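**Unit 4: Labels, contents and closures - notes for the September session**

Read before the practical. Bring the sorting sheet and a soft pencil; ink runs on damp labels.

## 4.1 Scope

The unit covers single-serve drinks packaging from 250 mL to one litre. Glass and cartons were dealt with in Unit 3 and are mentioned only for comparison. The working collection is the Dridcombe set, catalogued by Annatjie Engelbrecht and extended by Lwazi Xaba. It holds 2569 entries, of which 733 are plastic bottles. Entry numbers run up to 2976, as withdrawn numbers are not reissued.

By the end of the unit you should be able to fill in a complete record for an unfamiliar bottle, including one whose label is in a language you do not read.

## 4.2 Parts of the bottle

The same terms are used in every record:

- **Finish** - the threaded part that takes the cap.
- **Neck** - from below the finish to the point where the diameter begins to widen.
- **Shoulder** - the widening section.
- **Label panel** - the part of the wall covered by the label, usually straight-sided.
- **Lower body** - exposed wall between the label and the base.
- **Base** - the standing surface, including any feet.

Do not write "top" or "bottom" in a record. Students in earlier years used "top" for the cap, the finish and the shoulder, and some of those entries had to be done again.

The lower body deserves more attention than it usually gets. On a full-wrap label it may be the only place where the contents can be seen, and the colour of the liquid should be judged there. Hold the bottle against a white ground. Coloured card shifts the reading, particularly with brown and green drinks.

## 4.3 Label types

Three types account for most of the set.

**Wrap-round.** A strip passed round the panel and glued where the ends overlap. Look for the overlap first. Its position fixes the back of the bottle for recording purposes.

**Shrink sleeve.** A tube shrunk on with heat. It follows the shape of the wall and often covers part of the shoulder. Lettering near a curve may be distorted; record it as it was meant to read and put "distorted" in the remarks column.

**Patch.** One or two separate pieces, front and back. Less common on soft drinks.

If the type cannot be settled from one side, leave the box blank until the bottle has been turned. A straight lower edge is consistent with all three and decides nothing.

## 4.4 Reading order

Work through the front face in a fixed order:

1. Brand name, copied as printed.
2. Product name or class of drink.
3. Illustration, if any, in no more than ten words.
4. Secondary marks: icons, seals, short slogans.
5. Net content.

Copy characters before translating them. A translation without the original cannot be checked later, and Shireen Shabalala will return any sheet that has one without the other. Where part of a name is missing or out of sight, copy what is legible and mark the gap with square brackets. Do not complete a brand name from memory.

Chinese labels in the set generally put the class of drink on the front face. The terms needed for the practical are:

| Printed | Meaning |
|---|---|
| 汽水 | soda, fizzy drink |
| 果汁 | fruit juice |
| 茶饮料 | tea drink |
| 饮用水 | drinking water |
| 净含量 | net content |
| 配料 | ingredients |
| 保质期 | shelf life |
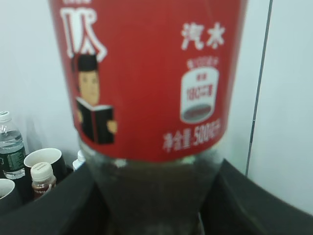 Net content is recorded in millilitres, even where the label gives litres or centilitres. Write the figure and the unit with a space between them, whatever the label does. Thus 净含量 500mL becomes "500 mL" in the net content column, and the printed form goes in the transcription.

Numbers inside icons are a separate matter. They may refer to energy, a serving, an anniversary or a promotion, and a number on its own does not tell you which. Transcribe it under secondary marks and add a query if the surrounding text is too small to read. It must not be entered as a volume.

## 4.5 Describing the contents

Use the plain colour terms on the sheet, joined with a hyphen where two are needed: brown-green, yellow-orange. Add one word for clarity - clear, hazy or murky. "Murky" describes what is seen through the wall and makes no claim about the drink itself, as scuffed plastic can make a clear liquid look dull. Sipho Hendricks keeps a reference row of 25 filled bottles on the window side of the store for comparison. Put them back in number order.

Flavour is entered only if it is printed. Colour is poor evidence of flavour.

## 4.6 Handling

Lift filled bottles by the lower body or the neck, keeping fingers off the label panel. Glued edges lift with repeated rubbing, and an edge that has lifted once seldom lies flat again. Grip lightly: thin walls crease under pressure and the crease stays visible.

Stand the bottle upright throughout. Caps remain on. If a bottle has to be turned, set it down, turn it by the neck, and read again from the same height.

## 4.7 Work to hand in

Complete two sheets, one for a bottle in a language you read and one for a bottle in a language you do not. Attach the transcription to each. Sheets go in Sibusiso Mnguni's tray by 4 p.m. on the day of the practical.

Background reading: Unit 3 notes, sections 3.2 and 3.5 (glue lines and overlaps).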